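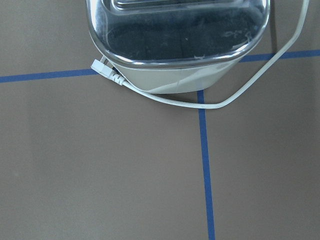
Gimwood
I've now got 500 demos of the same cord job and I'm less convinced than when I had 112. The recipe going round says to mark the table with tape, put the thing on the mark, vary it a bit and let the policy sort out the rest. So mine sits with its white base right on the spot where the two blue strips cross, cord looping off to the right, and that is how far too many of the episodes start. I think I've taught it to find blue tape. Has anyone taken theirs up and had it still work?

Toom
Yes, and it was fine. You're blaming the tape for what is probably a camera problem. That clear plastic throws highlights all over the place and a wrist view changes with every twitch. Vary the lamps first.

Gimwood
Lamps were varied from 132 onwards. No difference I could measure.

jaanus_p
Agree with Gimwood. We had a taped cross as well and the arm went to the middle of it with nothing there. Closed on thin air, very confident about it.

Toom
One anecdote. How many starts were off centre?

jaanus_p
Not enough, I'll give you that.

Gulto
The cord bothers me more than the cross. If you lay it out by hand each time you'll lay it the same way without noticing. Drop it and leave it where it falls.

Gimwood
Fair. I do tidy it. The plan was to carry on to 768 but I can't see what more of the same buys me.

Toom
It buys you a lower loss and a nice graph - that's what most people post here anyway.

Markoven
Peel the tape on Sunday, run it as is, post the failures too. Then argue.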